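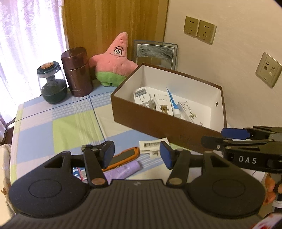 Figure 4. Two black grippers with blue fingertip pads over a table, the one on the right held by hand.

4. Care information given to buyers of captive-bred tortoises

4.1 Source of the records

The records used in this section come from two places. The first is the sales register kept by pet shops in Jilcombe and Hitby, which lists the species, the date of sale, the age of the animal and whether a care sheet was handed over. The second is a mail survey of people who bought a tortoise from one of those shops or from a private breeder in the same two towns. We sent the survey to 600 households and received 310 usable replies. A reply was treated as usable if it named the species, gave the month of purchase and answered at least the questions on housing and feeding. Replies that covered only turtles kept in water were set aside, as the housing needs are too different to be compared in the same tables.

Jilcombe and Hitby were chosen for practical reasons. Both have shops that have sold tortoises for many years, and both have breeders who advertise in the local paper and online. Jilcombe is on the coast and has mild winters. Hitby is inland and colder, with frost on the ground for much of the season. We expected the difference in climate to matter for the questions on outdoor pens and winter rest, and for those questions the towns are reported separately. For all other questions they are combined.

Breeders were harder to reach than shops. They do not keep a register in the same sense, and several who advertised under one name turned out to be a single household selling under more than one. Where we could match such ads by phone number we treated them as one seller. We made no attempt to visit breeders without an invitation.

4.2 Care sheets

Care sheets in use at the time of the study fell into two groups. The Ersoy sheet is a single page, printed on both sides, and is given out mainly by shops. The Skoler sheet is a folded leaflet that began with breeders and was later picked up by a few of the shops in Hitby. Some sellers gave both. Others wrote their own notes, often by hand, and these ranged from a line about lettuce to several pages on lamps and soil.

The two printed sheets agree on most points. Both say that a tortoise needs a basking lamp and a UVB lamp when kept indoors, that the enclosure should have a warm end and a cool end, and that the diet should be mostly leafy weeds and greens. Both warn against fruit as a regular food for Mediterranean species. They differ on water. The Ersoy sheet tells owners to keep a shallow dish in the enclosure at all times. The Skoler sheet prefers a daily soak for hatchlings and mentions the dish only for older animals. Owners who had been given both sheets often wrote that they did not know which to follow, and most of them did both.

They also differ on how they handle the first winter. The Ersoy sheet advises owners to keep any tortoise under two years old awake and warm through its first winter at home. The Skoler sheet says that a healthy hatchling can be given a short rest if its weight has been recorded since purchase and a vet has seen it in the fall. Neither sheet gives a clear rule for animals bought late in the year, and this gap came up again and again in the written comments.

4.3 What owners remembered

Most owners who had been given a printed sheet still had it. Far fewer could say what it told them about lamps. The usual answer was that the lamp should be "on during the day," and many did not distinguish between a heat lamp and a UVB lamp. UVB tubes lose output long before they stop giving visible light, and the sheets ask owners to replace them on a schedule. Few of the replies mentioned a replacement date. Some owners had used the same tube since the day of purchase and described it as working well.

Feeding was better remembered. Owners named dandelion, plantain, clover and chicory more often than any store-bought green. In Jilcombe, where gardens stay green for longer, weeds were gathered nearly all year. In Hitby the owners changed to store greens in late fall and went back to weeds in spring. A smaller group fed pellets as the main food through the cold months. These owners tended to have bought from shops, where pellets were sold beside the enclosures.

Questions about humidity produced the least certain answers. Many owners had been told that tortoises come from dry places and should be kept dry. For hatchlings this advice is out of date, and both printed sheets now recommend a damp hide or a deep layer of soil that holds some moisture. Owners relying on spoken advice alone were the most likely to keep hatchlings on dry pellets or sand. Several of them described uneven shell growth in the comments without linking it to the way the animal was housed. We did not examine the animals and cannot say how common the problem was.

4.4 Follow-up by the seller

A subset of sellers offered some form of follow-up. The most common was a phone call or message within 90 days of the sale. Breeders did this more often than shops, and they were also more willing to take an animal back if the home was unsuitable. Shops that offered follow-up usually limited it to the health of the animal at the time of sale and referred other questions to a vet.

Owners who had heard from the seller were more likely to report that they had changed something about the enclosure. The change most often named was the height of the lamp, followed by the size of the enclosure itself. A few had moved from a glass tank to an open wooden tortoise table after the seller asked for a photograph. We treat these reports with some caution. People who answer a call from a seller may also be the people who would have looked for advice on their own, and the survey had no way to separate the two.

We carried out 36 telephone interviews with owners who agreed to be contacted after returning the survey. The interviews were held in the evening and followed a fixed list of topics, with time at the end for anything the owner wished to add. Owners talked most about cost. The price of the tortoise had been clear to them at the time of sale, but the price of the lamps, the timer, the thermostat and the vet had not. Owners in Hitby also raised the cost of heating a shed or greenhouse. Two topics we had expected to matter, paperwork and microchips, took up little time. Owners had been given the papers, had put them in a drawer and had not needed them again.

4.5 Winter rest

Winter rest was the area in which the towns differed most. Owners in Hitby were more likely to use a refrigerator set aside for the purpose, as outbuildings there can drop below freezing overnight. Owners in Jilcombe more often used an insulated box in a garage and had more trouble with temperatures that rose too high on mild days. Tortoises that warm up part of the way use their reserves without feeding, and both printed sheets say so, but only the Skoler sheet explains how often to check the thermometer.

Animals bought between September and December were a separate problem. The owners had no weight record from the summer and in many cases did not know when the tortoise had last been fed. Shops in both towns sell more hatchlings in this period than in spring. Most of the owners concerned kept the tortoise awake, which is the safer choice, but a number of them did so only after calling the seller or a vet. Others began cooling the animal within weeks of bringing it home on the advice of a website or a relative.

4.6 Limits

The survey reached only people whose sellers were willing to pass on our letter. Owners who had given up their tortoise or lost it are almost certainly missing from the replies in large part. The answers rest on memory, and for older purchases the owner was sometimes describing the sheet in use now and not the one received with the animal. We asked for a copy of the sheet wherever possible, and those copies were used to correct the species and sheet type before the tables in Section 5 were prepared. Handwritten notes could not be sorted in this way and are grouped under "other."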